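Home Remedies for Everyday Complaints
Handout 11: Honey, Steam and Salt Water for a Sore Throat

Welcome back, everyone! Last week we got a bit carried away with ginger (my fault, I do love it), so let's pick up where we stopped, with the salt water gargle.

Stir half a teaspoon of table salt into a glass of warm water until it dissolves. Gargle, spit it out, and repeat a few times a day. It won't cure a cold, but many people find it takes the edge off the scratchiness for an hour or two, and sometimes that's all you want before bed.

Honey comes next. A spoonful on its own or in warm tea can quiet a tickly cough. Please remember that babies under one year must never have honey, not even a lick!

Steam is lovely for a stuffy nose, but I'd rather you sat in the bathroom with a hot shower running than leaned over a bowl of boiling water. Scalds happen very easily.

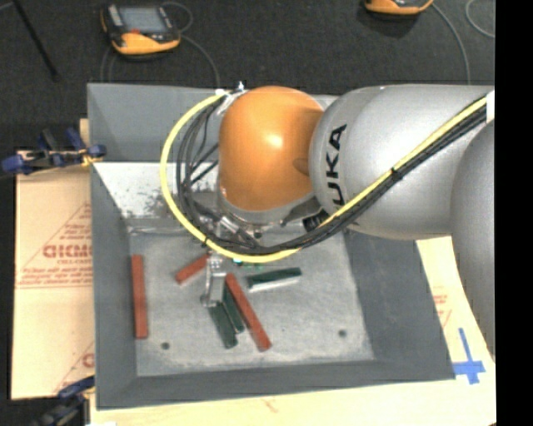 Teun Boersma
Course leader, Hudine Evening Classes

See a doctor if you have trouble breathing or swallowing, a high fever, or a sore throat that hangs on past a week.

For next time: read the pages on peppermint and chamomile, and bring your remedy diary with you.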